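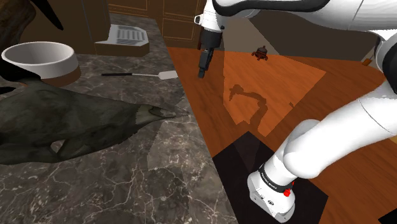

Sealing a marble benchtop before tenants move in
2 min read

brumley79
We've just bought a unit and will be renting it out from November. The kitchen has a grey marble benchtop and the previous owners left no paperwork for it. I put a few drops of water near the sink and they left a dark patch that took 10 minutes to fade, so I'm assuming whatever sealer was on it has worn off. Two things I'd like to know. Can I seal it myself, or is it a job for a stonemason? And what do I tell the tenants about looking after it without handing them a page of rules? I had a quote from Brurkico to reseal it and they also want to hone out the dull rings near the cooktop, which pushes the price up a fair bit. I'm not fussed about the rings if they're only cosmetic.

tuso_tiler
You can do it yourself. Get a penetrating sealer meant for marble, from a tile shop if you can, as the hardware store ones are often made for pavers. Wash the bench with a pH-neutral cleaner, rinse it, and leave it overnight with nothing on it. Put the sealer on with a lint-free cloth in small sections, leave it for as long as the tin says, then wipe off everything that hasn't soaked in. People get into trouble at the wiping stage. Any residue dries to a cloudy film and you'll be buffing it for an hour. Do a second coat if the first one soaks in quickly. Keep the windows open and try a patch behind the toaster first, because some sealers darken the colour.

Wait a full day before you do the water test again. If drops still sit on top after 10 minutes you're done. Near the sink it will need redoing more often than the rest.

The dull rings are etching. Acid has eaten the polish, usually lemon or vinegar, and sealer won't fix it or prevent it. It's only cosmetic, so leave it until you sell.

notfussy
just put a big chopping board down and don't worry about it. mine is 10 years old and never been sealed, looks fine to me

krawczyk_lets
I rent out 3 places and one has marble. I agree with the DIY advice above, but take photos of the whole bench in daylight before the tenants get the keys, close-ups of the rings included, and attach them to the condition report. Otherwise you'll be arguing over who made which mark when they leave.

For the tenants I keep it to a short note inside the pantry door: wipe up wine, citrus and vinegar straight away, use a board, no spray cleaners with vinegar or bleach in them. I leave a bottle of stone cleaner under the sink as well, and it does get used. Expect some wear whatever you write. Our agent treats light etching as fair wear and tear, but check with yours, and ask whether they want the sealer receipt on file too.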